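Gear / Snorkel & Swim
1st September
By Ishbel Gillies

Brukex full-face snorkel mask: a season in the water

I bought the Brukex because my old mask had started letting in the Pacific by the teaspoon, and because Ajith Panicker, who swims with me most mornings, told me I looked like a woman being slowly drowned by her own equipment. He had a point. I paid $40 for the replacement and took it straight out over the kelp.

First, the good news. The view is excellent. You get the whole reef in one go, plus your own elbows, and I spent a happy 15 minutes above a bat ray that had no idea it was being reviewed. The skirt seals well on a narrow face. On Ajith's beard it sealed like a colander, and he would like that noted.

The fog is another matter. The box promises a clear lens in all conditions, and I can only assume the conditions they tried were a shelf. In cold water mine clouded up along the lower edge every time. Baby shampoo helps. So does breathing less, though I can't recommend it as a habit.

The strap clips are stiff, fiddly and a poor match for cold fingers. The float valve works fine in flat water and chatters like a wind-up toy in chop. You can't dive in the thing either — your nose is out of reach, so your ears are on their own. I knew that going in. I still tried it, once.

The Fureo costs more and has better clips. The Brukex has the better window, and I've kept it for lazy days near shore. For anything with waves I've gone back to a plain two-piece mask and my dignity, such as it is.
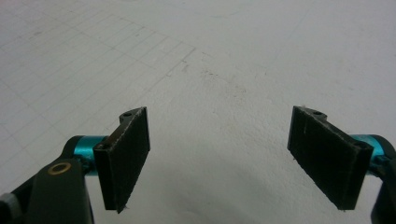 Care and storage

Rinse it in fresh water, open the valve, and dry it in the shade. Mine lives in a pillowcase. Spare straps are sold in pairs, and you'll want them by the end of September.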